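17/03/2023

Up at 6, before the heating came on. Made coffee and did the dishes from last night, which I had left soaking. The big pan needed a second go with the scourer.

Spent most of the morning on the game cupboard. It has needed doing since July, when I pushed everything in after the move and shut the door on it. I took the lot out and put it on the bedroom floor. The jigsaws went in one pile, board games in another, and card games in the old Plaston shoebox. The 2000 piece jigsaw of the harbor at Dristow is short of at least one bag. I counted what was left, which took far too long, and got to 995. I'm not going to start a puzzle that is less than half there, so it's in the recycling.

Found 4 dice under the bottom shelf, and the instructions for a game I gave away before I left Carrasco. Kept the dice.

Several of the boxes have split at the corners. I taped the worst ones from the inside so the tape doesn't show – it holds better that way too. The lid on the word game is past saving. I put the tiles in a freezer bag and wrote the name on it in marker.

Lunch was soup and the end of the bread. Walked to the store afterward for more tape and came back with tape, onions and a lightbulb. It rained almost the whole way home.

In the afternoon I thought about which games are worth keeping out. The ones with a board and not much else are the ones that get played. Anything with a long rule book gets opened once, read halfway through and put back.

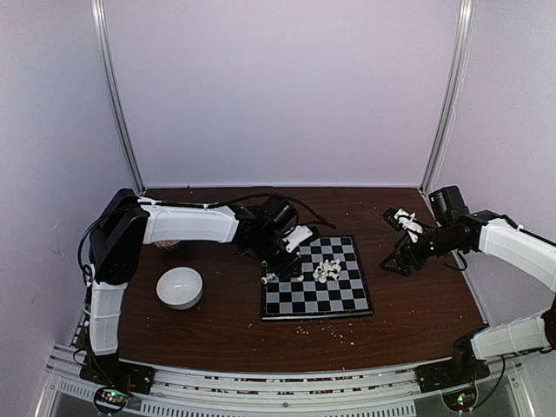

I like a board on a brown wood-grain tabletop, even with a couple of bowls next to it. On my kitchen table there is always a pile of mail to move first, and by the time it's moved I've lost interest. So the mail now has a tray by the front door – we'll see how long that lasts.

Evening: onions, rice, an egg. Rang Keltanis about the boiler and was on hold for most of the meal. They will call back. Still have the card games to sort through, and the shoebox needs a label. Bed early.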